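Numari House Residents, Linen and Lounge Group
Minutes, February meeting
Held in the upstairs lounge, 7:10 pm start (late, door code again)

Chair: Ayman Filali
Minutes: Miłosz Brzozowska
Apologies: two received, one by text during item 3

1. Last minutes
Agreed. One fix, the hand towels went to Sedport, not to Berrada. Berrada only took the curtains.

2. Matters arising
Washer on the ground floor back in use. Drain hose still held with tape. Ayman to ring the landlord's office again, they said "this week" last time and that was a while ago.
Key to the linen closet: found. New hook by the fuse box. Please use the hook.

3. Dark cloths and the pink blanket
Long one, this. Dark cloths have been going in the same load as the pink blanket and the complaint is lint. It goes both ways, pink fuzz on the dark stuff and dark fuzz on the blanket, but it shows worst on the dark. Ayman said hems and seams are fine on the ones he looked at, stitching all there, so no case for throwing any out. Just needs brushing down and a separate wash.
Talk about whether to fold on the blanket or on the table. Blanket is softer but it sheds. Some prefer it anyhow. No vote taken.
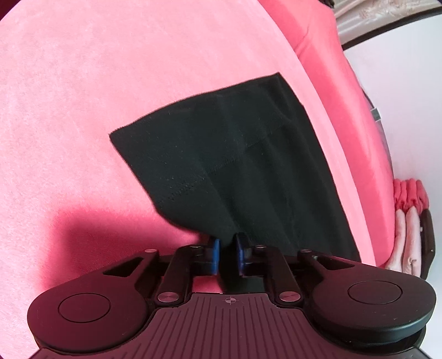
Ayman Filali asked that dark things not be laid on anything fluffy at all, washed or not, and said a plain cotton sheet from the closet would do for a folding surface. He also wants them shaken out of the window side first. Objection from the window side (it blows back in). Left at: sheet yes, window no.

Agreed:
Dark wash on its own, cool, inside out where there is an inside.
Pink blanket on its own, low spin, no dryer.
Lint roller to live in the closet, not in the kitchen drawer with the batteries.

Question about fabric softner. Half the room for, half against. Miłosz read out the back of the bottle, no help. Put off to next time.

4. Upholstery
Lounge piece with the pink upholstery. The black fabric panel below the pink has a hole in it, left of middle. Edges frayed, threads sticking out, white and gray bits of lint or stuffing round it. Pink part not raised as a problem by anyone.
Options put forward:
a) Trim the loose threads, tuck in, hand stitch shut with black thread. Cheapest.
b) Patch over. Matte black cloth, needs to be a near match or it will look worse than the hole.
c) Send it out. Skenik quoted 50 for a patch or 1,000 to redo the whole piece. Laughter at the second figure. Noted that the quote does not include pickup.
Point made that a) wont hold if the cloth is weak round the tear, it will just pull open again further along. There's also a crease running left from the hole and it was asked if that is the start of a split or only a crease. Somebody with good light and glasses to check. 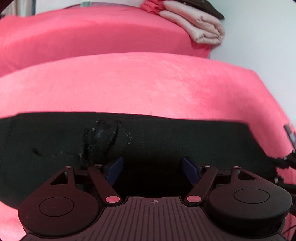

Decision: try b) first, ourselves, with iron-off-the-list (no iron, glue or heat near the pink). Curved needle needed. Limit of 12 on materials, out of the lounge jar. If it fails, go to Skenik for the small job. The 1,000 job is not to be brought up again this year, per the chair.
Until patched: no picking at the threads. No vacuum on that panel either, the nozzle will grab it. Pick the loose bits off by hand.
Miłosz to cut a sample of black cloth and hold it up against the panel in daylight before anyone buys a full piece. Offcuts from the old Berrada curtains suggested, might be too shiny. Will look.

5. Closet shelves
Top: spare blankets. Middle: sheets. Bottom: dark cloths, cleaning rags in a bag with RAGS on it. Labels have dropped off twice, use proper tape.
Pillowcases still turning up in with the rags. Check before you polish your shoes with one.

6. Money
Lounge jar stands at 50 after the lightbulbs. Receipts for bulbs handed in. Receipt for tape not handed in.

7. AOB
Kettle lid. Still missing.
Request for a second drying rack, people are hanging things on the banister. Ayman has an old one, missing a foot, will bring it and we can see.
Cushion covers: zip side to the back please.

Actions
Ayman: landlord re hose, drying rack, curved needle
Miłosz: black cloth sample, check the crease, lint roller, shelf labels
All: dark wash seperate from now on

Next meeting in the same room, 7 pm, softener first on the list. Closed 8:25.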